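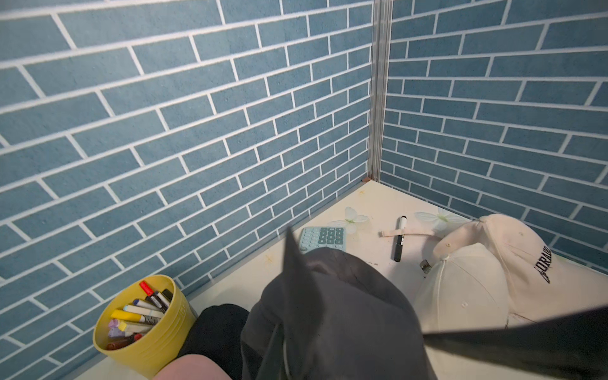

Warehouse Automation Team — Cumley site

Last updated: October 2021

Progress report, Pladeck arm kit trial. For Anathi Radebe, cc Jacobs.

Short one this time, the returns desk is busy and I'm writing between runs.

Where we are. Kit has been on the bench since June. Arm, gripper, wrist camera, the Pladeck software on the one-year license. Installed in two days, which was what the vendor quoted. Calibration took longer. The guide skips a step between mounting the camera and the first hand-eye check, and we lost most of a week before support sent the missing page. They have since fixed the online copy.

Task is still mixed small goods from the returns bin — pick one item, put it in the right tote. We moved off boxes in the summer because boxes were too easy and told us nothing about the kit. The sets now are caps, pens and markers, a calculator, soft fabric things, all in together and overlapping. Closer to what comes back from customers.

Results from the last full round, 200 attempted picks:
- 19 failed outright, arm stopped or closed on nothing
- the rest lifted, but lifted is not the same as sorted, see below

Hard items. Caps worst. When two are stacked and both cream the software likes to treat them as one object, so it goes for the middle and gets brim. The back strap is a problem too, a thin pink one lying across the floor next to a marker gets read as part of the marker. Dark fabric is the second problem. Dark gray bundle next to a black piece, no clear edge between them, and if the bundle is partly over the calculator the calculator doesnt get proposed at all untill the cloth is moved. We now tell it to take the top soft item first. Helps. Slower.

Pens in the yellow holder: not attempted as single picks. Kit can lift a holder when it's standing clear, but hard up against the wall the fingers have no room on one side. Vendor says a narrower fingertip set is coming, no price yet.

Gripper itself — good. No complaints on the mechanical side. Finger pads wear, we changed one pair. Spares came quickly.

Wrist camera — OK, with one gripe. Fingers come into view at both lower corners and when the gripper is close over an item you lose that part of the picture. The software masks them out but the mask is too generous and cuts away real goods. Kuo-hua Wu has been trimming it by hand per gripper opening. This should be a setting, not a job for us. Reported to Pladeck, ticket open.

Compared to Inadano. We had their demo unit for a short spell before this one. Better software, much worse documents, and the quote came in over our limit with the service plan on. I would not reopen that unless Pladeck support gets worse.

Money. We have spent 90 percent of the trial budget. Most of the remainder is held for the fingertips. License is paid through the end of the term, nothing owed. Not asking for more in this report.

Next:
- repeat the full round with the trimmed mask
- same goods on a plain floor — the current liner has printed flowers and is getting stained, want to know if the pattern is costing us picks
- written answer from Pladeck on the one-object problem with stacked caps

Reccomendation for now is keep the kit, don't order the second one. Decide after the repeat round. If the cap problem is only a settings thing I'd say buy. If they want us to train our own model that is a different project and a different budget line.

Comments

aradebe: Thanks. Can you split the failures by item type next time? I can't tell if the 19 are all caps.

K. Wu: Mostly caps and cloth, have the sheet, will attach. Mask trim is done for the two widest openings.

jacobs_ops: Please do the plain floor test before anything else, it costs nothing. And get the fingertip price in writing.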